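Home | Notebook | Cells | Parts | Log in
Print this page | E-mail this entry

May 28, 2021. Hand-held gripper, unit 3

Great session on the upstairs table! Swapped both white fingers for the new Povix set and re-stuck the markers. The old ones had started lifting at the corners, and the tracker kept losing the left finger every time I closed past halfway. Wiped the faces with alcohol, pressed each marker down flat, left them under a clamp over lunch. Tracking is so much steadier now (Kazimír, come and see the plot, it's lovely).
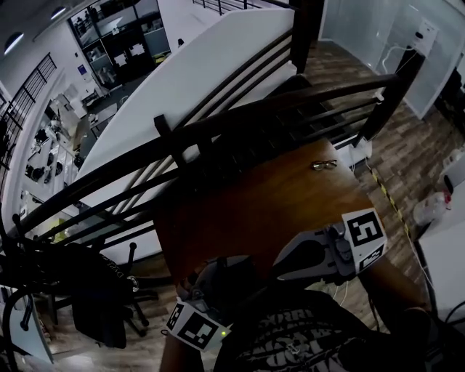
Next was the slop in the drive. Arben had guessed the belt and he was right, two teeth were half gone. Fitted the spare from the Turcotte drawer, backed the tensioner off a quarter turn, then ran 600 open/close cycles with no skipped steps. Zero offset came out at 51 counts, saved in the Hurdale config. Don't load the old file!

Still to do: the screw under the left finger wants threadlocker, and I'd like a softer pad to try on thin stuff. Order two more belts before July, part 688 in the Eron list. Kazimír has the good hex keys, I need them back.

2 comments | 1 share
Previous entry | Next entry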